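2019-11-21

Porting notebook, Marti build for the console. Picking up from the crash list, skipping the trophy stuff, that's in the other file.

Build 1733 boots on the dev kit. Gets to the title screen, music plays, menu takes input. Load a save and it dies in Ploltesmont, same spot as before, just past the bridge when the market streams in. Not memory this time, I had the meter up and there was plenty left. Looks like the streaming thread asks for the market tiles twice and the second request gets a freed handle. Put a guard in. Ugly but it holds. Proper fix is in the loader and I don't want to touch the loader before the demo branch is cut.

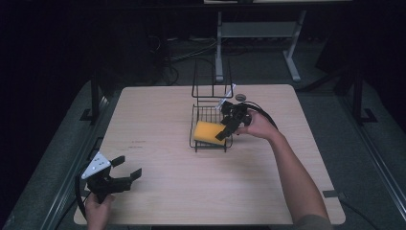
Tried the guard with the cache cleared too. Crossed the bridge over and over, on foot and on the raft, no crash. One hitch where the fountain comes in, long enough to feel. Left a note in the tracker, low priority.

Frame rate. Solid in the caves, solid in Zolevville by day. Zolevville at night is bad, the lanterns all cast shadows and nobody ever capped them. Capped at 4 casters, nearest first. You see them pop if you run down the main street looking for it. Could fade them over a few frames, try tomorow. On PC leave uncapped, there's a flag for it now (shadow_cap in the platform file, zero means off).

Controller stuff:
Jump buffer feels shorter than on PC. It isn't, same value, but the TV in the corner adds lag and everybody who sat down there complained. Turned on game mode on the TV and it was better. Still want a wider window for the demo. Set to 14 frames, was too generous, double jumps firing off ledges when you only meant to drop. Put it back to default for now.
Rumble stays on if you pause during a landing. Fixed, kill rumble on pause. Need to check it also dies on suspend.
Camera stick dead zone still too big. Didnt get to it.
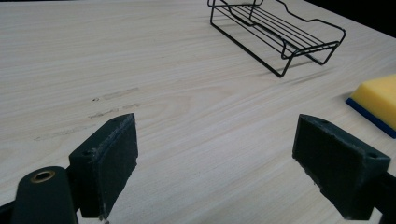
Suspend and resume. Resume from the dashboard works in a level. Resume during a cutscene gives black screen with audio running, skip button does nothing, have to quit out. Repro every time in the Plomudetti intro, not in the short ones. The long one is prerendered video and the others run in engine, so probably the video player losing its surface. Player code is the middleware's, we only wrap it. Ask on their support board whether resume needs a full reopen. If yes, store the timestamp and seek, it can't be more than a day of work.

Save icon shows in the wrong corner with safe area set to max. Moved it. Text in the shop still clips in German, the longer item names. Shrink to fit or let it wrap? Wrap looks worse. Going with shrink, min size 2 steps down from normal, after that someone has to shorten the string. 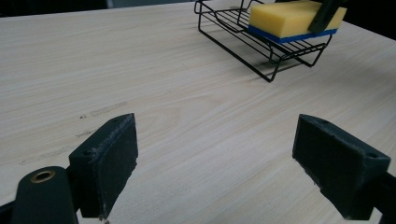

page 14

Left running over lunch on attract mode. No crash, but the loop music drifted out of sync with the title animation. Restart both at loop point, don't trust the timers.

Open for the next build:
– loader double request, real fix
– lantern fade
– suspend check for rumble
– Plomudetti intro resume
– dead zone

Old saves from the PC alpha do not load and are not supposed to, but the error message says "corrupt", which will scare people. Change wording to "made with an older version". String is in the common table, goes to all languages, so get it in before the November lock.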